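Ticket 109 — Worktop by the back wall, surface marks + loose items
Category: Facilities / Furniture and surfaces
Opened by: Gadisa Kassa
Assigned: Siamak Najafi
Status: Open, waiting on part

Thursday, July 29, 2021

GK — Pale grey worktop in the Grewal room. Faint ring marks coming back after cleaning. Wiped down with the usual Zaltlow spray, looks fine, then next morning they're there again. Also the top rocks a bit if you lean on the left corner. Can someone have a look before we set up again pls.

SN — Which spray, the blue cap or the clear one? Blue cap leaves a film on that sort of finish. Had the same on the Dalten benches in April.

GK — Blue cap. Only one in the cupboard.

SN — Ok stop using that. Warm water, drop of washing up liquid, microfibre cloth, dry it straight off. Do not use the green scourers, they'll dull it.

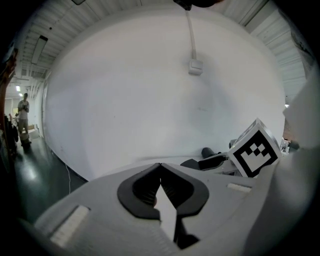
Attachment, GK: marker cube and dark fittings on the grey top, white wall behind.

SN — Got it thanks. Cube with the black and white pattern needs to come off before I start, and the dark bits next to it. Put them in a tray, keep them together. Don't want anything rolling off when I tip the top. Leave the white wall alone, I'm not touching that.

GK — Will do. Does the cube have to go back in the same spot? Someone asked.

SN — Put tape down at the corners first if it matters. Low tack stuff, not the brown parcel tape, it'll take ages to get the glue off.

GK — Done, taped and cleared.

SN — Been up. Two things.
Rocking: 2 of the feet wound right in, probaly from when it was last moved. Wound them out, better but one thread is worn so it creeps back. Need a new foot. Sedorent have them, 7 days.
Marks: washed it twice, first wash took off most of the film. Faint ring still there if you get down low to the light. Think that's in the finish now. Will try again once the foot is in.

GK — Can we use it meanwhile?

SN — Yes but nothing heavy on the left corner. Folded card under that foot for now, dont kick it out. No spray.

GK — Card's in. Stuff back on the tape marks. Blue cap bottle binned.

SN — Part ordered. Leaving this open till it's fitted.

Related tickets
Dalten benches — film after cleaning
Grewal room — blind stuck halfway
Cleaning cupboard restock, cloths and spray
Sedorent order — castors and feet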